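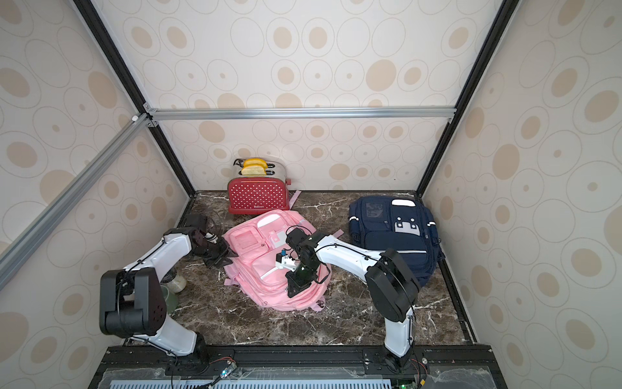 ## Unit 8: Chores, and what counts as doing one

Handout for the evening section. Read before the lab visit. Instructor: Marjorie Dobson. Lab sessions: Jarrah Pomare.

The question for this unit is whether machines can do household and shop-floor chores yet. The short answer is that they can do some of them, some of the time, in places set up for them. The rest of the handout goes through what "some" means, and why the answer changes depending on who is asked.

### 8.1 Tasks, chores and jobs

We use three words in this course and keep them apart.

**Task.** One piece of work with a clear start and a clear end. Put the small thing in the bag. Close the zipper.

**Chore.** A string of tasks with a purpose a person cares about. Pack the bag for school. Make toast. A chore usually involves finding things, deciding the order, and noticing when something has gone wrong.

**Job.** Many chores, done over a shift or a day, with interruptions.

Most published results are about tasks. Most news stories are about jobs. A lot of the confusion in this field comes from reading one as the other. When you read a claim, write down which of the three it covers before you write down anything else.

### 8.2 Why a backpack is hard

Look again at the two backpacks at the top of this handout, the pink one and the navy one, both lying flat. A six-year-old can put something in a backpack pocket. For a pair of robot arms the same work contains several separate problems.

1. **Cloth moves.** A box keeps its shape when you push on it. A bag folds, slides and sags. The opening you saw a second ago may have closed up. The arm's plan has to be updated while it works.

2. **Two hands are needed.** One hand usually holds the bag steady or keeps the pocket open while the other does the work. The two arms have to avoid hitting each other and also have to pull against each other by the right amount.

3. **The zipper.** A zipper pull is small and often lies flat against the cloth. It has to be gripped from a narrow range of angles and pulled along the line of the teeth. If the cloth bunches in front of it, more pulling makes it worse. People feel this and back up. A parallel gripper with no touch sensing has to get the same information from the cameras or from the load on the motors.

4. **Straps.** Loops and straps catch on fingers. They can also look like a handle when they aren't the one you want.

5. **Hidden space.** Once the gripper is inside a pocket, a camera overhead can't see the fingertips.

Compare the toaster. It has a hard shell, and the slots are in a fixed place on it. Taking a slice of bread out of a slot is still not simple, as bread can be crushed or torn, but the arm knows a great deal more about where things will be from one second to the next. In general, rigid objects come first, hinged objects second, and cloth, bags and cables last.

### 8.3 The three rooms

It helps to sort work by where it's done.

**The fixed cell.** The part arrives in the same place every time. Industrial arms have done this kind of work for decades. If the part is out of place, the line stops and a person fixes it.

**The bench.** Arms are bolted down and the work surface is bounded, but the objects vary and can be anywhere within reach. Most current research on household tasks is done here, and so is ours. The bench takes away walking, stairs, doors, pets and most changes of lighting. What is left is the handling problem.

**The home.** Everything varies. The robot also has to get to the work, and there are people in the way.

A success on the bench is real evidence about handling. It is weak evidence about the home. Arms that are bolted to a platform can't go and look for the other shoe.

### 8.4 Case: Drondeck

Drondeck is a small repair and repacking shop. It takes in returned bags, checks the pockets, and sends the bags out again. The owner, Viorica Petek, let our class watch the line and asked for an opinion on whether arms could take over the pocket check.

The work goes like this. A bag comes off the cart. The worker lays it flat, opens every pocket, takes out anything left inside, closes the pockets and puts the bag on the outgoing rack. An experienced worker does most of it by feel, while looking at the next bag.

Last October the class broke the work into steps and rated each one. The ratings are ours and are open to argument.

| Step | Fixed cell | Bench arms | Notes |
|---|---|---|---|
| Take bag from cart | No | Sometimes | Bags tangle on each other |
| Lay flat, pockets up | No | Sometimes | Needs two arms for large bags |
| Find each pocket | No | Often | Cameras do well here |
| Open zipper | No | Sometimes | Worst with small pulls |
| Remove contents | No | Sometimes | Coins and paper are the trouble |
| Close zipper | No | Sometimes | Cloth bunches |
| Move to rack | No | Often | Easy once gripped well |

Petek's reply to the table was that "sometimes" was no use to her. A pocket check that misses a set of keys costs her a customer. She would accept a slow machine long before she would accept one that misses.

### 8.5 Reading a success rate

A trial sheet from a made-to-order study at Curnetti was handed out in class. The headline is 70 percent success over 100 trials on a single task, opening a front pocket. Work through these points before deciding whether it's good.

**What was counted as success?** On this sheet, the pocket had to be open far enough to take a hand. A half-open pocket was a failure. Other groups would have counted it.

**How was each trial started?** The bag was laid flat by a person each time. That person did one of the harder steps in the table above.

**How many kinds of bag?** All of the trials used 8 bags. All 8 had also been used in training.

**Who stepped in?** The sheet has a column for help. Check it. A trial in which a person straightened a strap should be reported on its own line.

**What happens when steps are chained?** This is the calculation most people skip. If one step works 70 percent of the time and the chore needs two such steps in a row, with no second tries, the chore works 49 percent of the time. With three steps it's 34 percent. With four it's 24 percent.

Recovery changes this a great deal. A machine that fails often, notices, and tries again may finish the chore more often than one that fails rarely and carries on without noticing. When you read a report, look for whether retries were allowed and how the machine knew it needed one.

### 8.6 How the arms learn the work

There are two common routes, and most groups mix them.

In the first, a person drives the arms through the work many times. The joint positions and camera views are saved, and a model is trained to produce similar motions from similar views. The Bickerstaff set used in our lab has 1039 recorded runs. It covers bag handling and simple kitchen work. The weakness is that the model sees mostly good runs and has little practice at getting out of trouble. Montserrat Villanueva's guest lecture covers recording mistakes and recoveries on purpose.

In the second, the arms practice in simulation and the result is moved to the real machine. It works better for rigid objects than for cloth, for the reasons in 8.2. Simulated cloth is slow to compute and still doesn't bunch the way real cloth does.

Neither route gives the arms a sense of what the chore is for. If the wrong thing goes in the bag, a person packing for school notices. The model notices only if something in its training made that matter.

### 8.7 Cost and pace

Banafsheh Naseri's reading, in the course packet, argues that the price of arms has stopped being the main obstacle for small shops. The costs she lists are setup, floor space, someone on hand to clear faults, and the weeks in which the old way and the new way both have to run. For a home there is no one on hand to clear faults except the person who wanted to be free of the chore.

Pace matters less in a home than in a shop. A machine that takes an hour to pack a bag overnight may be fine. The same machine at Drondeck would hold up the cart.

### 8.8 For the lab visit

- Wear closed shoes and tie back long hair.
- Stay behind the tape while the arms are powered.
- Bring one bag of your own with at least one zipper. Empty it first.
- Do the packing task yourself, using only a thumb and one finger of each hand. Write down each point where you wanted a third finger.
- Repeat with your eyes closed. Note what you could still do.
- Then watch the arms on the same task and fill in the trial sheet, including the help column.

### 8.9 Written work

Pick a chore you do at least once a week. Break it into tasks, and rate each one using the columns from 8.4. Say which step would fail first and how a machine could find out that it had failed. Two pages, typed.

Required reading: Naseri, packet section 3; Skollosero lab notes on grippers, first half only. The second half covers suction cups and is for the next unit.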